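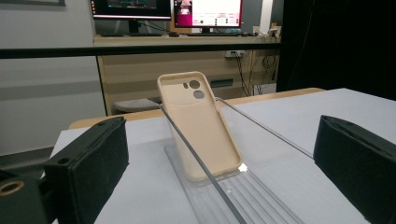 Wunent clear acrylic stand, long version: my review

I make and sell phone cases from a stall at the Oltwood market, and in August I finally retired the bent wire easels I'd been using since I started. The replacement is the Wunent acrylic stand, the long one with the ridged tray, and I am so pleased with it that I've been boring everyone I know. So now it's your turn!

I bought 11 of them. They came flat in one box with film on both sides of everything, and peeling the film was the worst part of the job (get a fingernail under a corner, go slowly, and put on a long podcast). I had the whole lot done before lunch.

What I love most is the grooves. They run the length of the tray, and you set the bottom edge of the case down on them and let it lean back. My old easels had one position and you took it or left it. With these I nudge the case a bit and get a different lean, which matters a lot more than I expected under the market lights. Too upright and a glossy case turns into a mirror. Lean it back a touch and people can see the color.

The other nice surprise was showing cases with the inside facing out. I'd never bothered before, but customers kept picking them up and flipping them over to check the lining and the camera holes, so now I put one of each style out backward. My beige one is a plain cream shell with raised edges, not exciting from across the aisle, and it's been selling better since people could see how the inside is finished. The stand is see-through, so it doesn't fight with a pale case the way black wire did.

It looks good on white, too. I was worried clear plastic would vanish on a white table and look like the case was falling over. It doesn't, because the ridges and edges pick up enough light to show there's something holding it.

Now the gripes. It weighs next to nothing, so a sleeve or a tote bag will send it sliding. I put a dot of museum putty under the back of each one and that fixed it for me. Dust gets down between the ridges and a cloth won't reach it, so I use a soft paintbrush. Fingerprints show on the upright part. And it takes up more table front to back than you'd think from the listing, so measure first if your table is narrow. I had to drop from two rows to one and a half (the half row is earrings now).

I paid $29 for the set. I also tried the Brelgate version, which has a smooth base with a little lip, and thin cases kept skating forward on me. Back it went. If you only sell chunky wallet cases you might get along with it fine.

After 7 markets none of mine have cracked, though one has a scratch from my keys. I'd buy these again tomorrow, and I probably will, as my sister has walked off with two for her cookbooks. 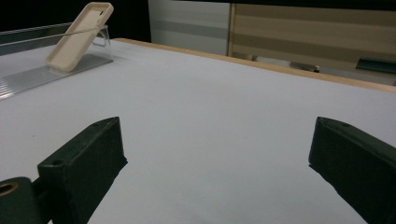

Abimbola Ojo wrote in to say the grooves are wonderful for slim cases but anything with a ring on the back wants to tip, and that turning the case so the ring sits off to one side helps. I tried it with my two ring styles and it does, mostly. The heavier one still needs putty.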